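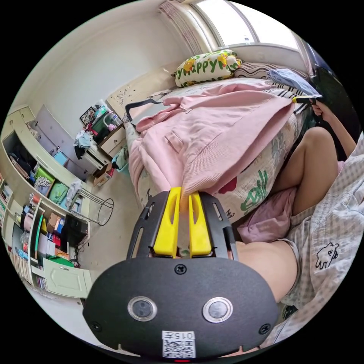 Section 3: Putting the Balleck bench together

I've built four of these Zurutlow benches now, two for us and two for my sister's deck, so these steps come from my own notes as well as the leaflet in the carton. Set aside an afternoon. The Balleck is the one with the slatted back and the lift-up seat, and if yours is the Hijazi (fixed seat, wider arms) skip ahead to Section 4.

Before you start

Lay the carton flat on grass or an old rug and cut the tape along the long side. The hardware bag is stapled inside the lid, and I threw one out with the cardboard my first time. You should have 17 long bolts, and the two hinges come in their own little sleeve.

1. Put the two end panels face down, feet pointing toward you. The left one has a small L stamped on the inside of the back leg.

2. Slide the front rail into the left end panel and start its bolts by hand. Finger-tight only! Everything needs to wiggle until Step 6.

3. Do the same with the back rail, then bring the right end panel up to meet both. This goes a lot better with someone holding the other end.

4. Stand the bench up and drop in the seat supports. The notches face up.

5. Fit the back. It goes in at an angle - bottom edge first, then swing the top toward you until the bolt holes line up.

Note: If the holes are off by a hair, loosen the rails half a turn and try again. Don't drill them bigger.

6. Move the bench to a level spot and tighten all the bolts, working corner to corner. Stop when the washer sits flat.

7. Screw the hinges to the seat, then to the back rail. Open and close it a few times and check that it doesn't rub on the arms.

CAUTION: Keep fingers clear of the back edge when you lower the seat. It's heavy, and it has no soft-close arm unless you bought the Arik kit separately.

CAUTION: The bench is rated for 600 pounds spread evenly along the seat. Don't stand on the arms.

Cushions and cover

The cushions tie on at the back corners, with the zippers facing down. I bring mine in when it rains, and the cover stays on from the first hard frost until March. Leave the bottom cord a little loose so air can get under there - mine was snug the first winter and I got mildew on the ties.

8. Go around with the wrench again after roughly 50 days outside. The wood settles and a couple of bolts always need another quarter turn.

Spare bolts are part number 499 on the order form, sold by the bag.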